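The planner returned at 4:10 in the morning with the same answer it had given at midnight, and Ditte Hafþórsson wrote it down in the same column. Goal not reached. Residual, one block.

Macaraeg was a pushing policy. It took a sentence and a camera image and produced a displacement of the tool tip in the plane of the board. It had no gripper to close and no model of weight. Everything it knew of the blocks was where they were and where a push had sent them in 2,000 recorded episodes. Above it sat Omach, the language layer, which broke an instruction into shorter instructions and passed them down.

The instruction tonight was "put the shapes in order." Idrisa Temba had typed it before going home, as a test of how Omach handled an underspecified goal. The expected behavior was a request for clarification. The logged behavior was a plan of 44 steps, issued without hesitation.

Ditte read the plan twice. It didn't sort by color. It didn't sort by shape. Each step was legal, each target lay inside the workspace limits, and the cost fell at every step until the last, where it stopped falling and held.

She opened the start state.
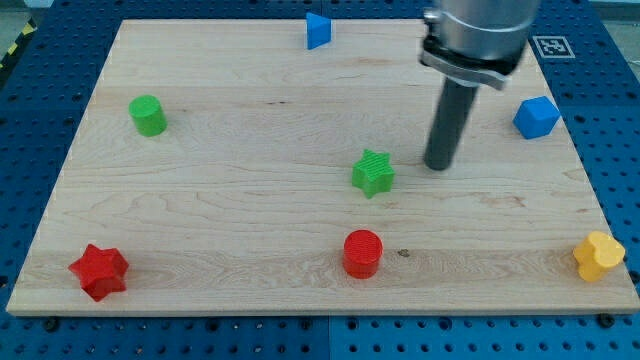
*Start state, run 7. Tool lowered, first push not yet issued.*

"It has a preference," she said to Jabari Khaemba, who was on the call from Moddale and eating something.

"It has a cost function."

"I've read the cost function. This isn't in it."

"Then it's in the embedding. What does it do with the yellow one?"

She scrolled. The yellow block appeared in none of the 44 steps. The plan moved the two stars, the two cylinders, the pentagon and the prism, and it routed every path wide of the yellow block, with more clearance than the collision margin called for.

"It leaves it alone," she said.

Jabari stopped eating. "What's the detector calling it?"

She checked. The detector had returned three labels in seven runs: cross, flower, clover. The confidence was low for all of them. Omach received the label as text, and an object whose name changed between runs had no stable place in any order. The planner had arranged what it could name and kept clear of what it couldn't. The residual was the yellow block. The cost of leaving it was constant, so the optimizer had nothing further to do.

"That's a bug," said Jabari.

"Yes."

"Kipchumba will want a ticket."

She wrote the ticket. Label instability in the detector propagates to the planner as object avoidance. Suggested fix: track by instance ID, pass the label as an attribute. She attached the seven logs and set the priority to medium.

Then she opened the instruction field, deleted Idrisa's sentence and typed a new one: "push the yellow block to the center."

Omach took 2,000 milliseconds, the full limit. The plan had one step. She released the hold, and on the monitor the tool began to move.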